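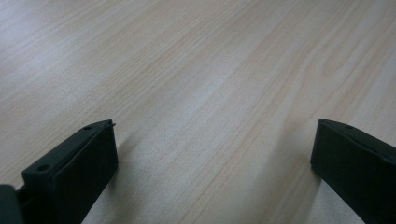
Table top, light wood grain

colm_m
Right, do you let mugs drip dry or get the tea towel out? I'm firmly tea towel. My gran would come back and haunt me otherwise!

flala442
Drip dry, always. Tea towels in my house are filthy by lunchtime (three kids, enough said).

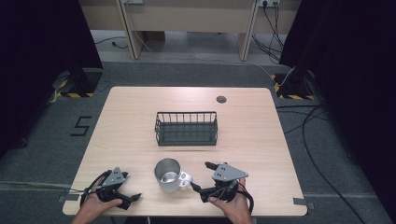
Steel mug and the dish rack

Mulligan
Depends on the mug. China can drip, but I dry steel straight off or it gets chalky spots. Very hard water here.

flala442
Spots never hurt anyone, Mulligan. Bit of vinegar once a month and they're gone.

colm_m
Vinegar! Then your tea tastes of chips. No thanks.

Josefien D
Sorry Colm, I'm with Flala. You only need to rinse it well. Does anyone boil wash their tea towels, or is 60 enough?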